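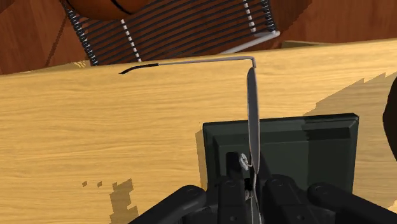
Tabletop pickup task in the simulator: gripper closed near the bottom of a thin rim, dark case behind it.

Garard Two-Arm Bench Package, with Kuusisto sim license

I get more email about this package than anything else on the site, so I've put all my budgeting advice on one page. I sell it, so read accordingly, but I also run one in my own shop in Grernville and I paid for most of it.

What you get: the arm mount, one jointed gripper with spare fingertips, the controller, the cables, and a one-seat license for the Kuusisto simulator. The license starts the day you activate it and not the day we ship, so please don't activate it while you're still waiting on a desk!

Price is $3,000 for the gripper and controller. The arm is quoted separately, and no, I can't put a number on the page (it depends on reach, and people always pick the longer one after the first call). Plan on another $3,000 if you want the on-site setup, training day and first year of service. You can skip that if somebody on your team has wired up a controller before. I'd still take the training day, personally.

Start in the simulator. I mean it. You get 60 days to return the hardware unopened, and that's plenty of time to try your own parts in software before you cut the tape on the box. Load the awkward stuff first. Everybody loads a cube, the cube works great, and then the purchase order goes through and the real job is eyeglasses or a bit of cord. Thin things are where you learn whether you need the narrow fingertips or the padded ones, and the padded ones are extra.

A few things I'd ask you to keep in mind about the sim. Shadows can come out blocky on the lower display setting, so if you're training anything on the pictures, budget for a better graphics card. Cords and wires are slow to simulate. And a grip that holds in software still has to be tested on the bench with the real item, so leave room in the schedule for that, more than you think.

Stuff people forget to budget for:

Table. It needs to be heavy and it needs to not wobble. A wood top is fine.
Spare fingertips. Buy two sets if your parts have sharp edges.
Somebody's time. Ours took 60 hours from opening the box to a job I'd let run while I ate lunch at the other end of the room.
The Pliken tool changer, if you'll ever swap grippers. Cheaper to order it with the package than later on, when the mount has to come off again.

Lead time is usually longest on the arm. If your money has to be spent by the end of June, get me the order early and tell me about the deadline in the first line of your email, please, because I skim.

Prices on this page were last checked 3/16/24. For a quote, send me your reach, your heaviest part and your thinnest part. A photo of the thin one next to a ruler helps a lot.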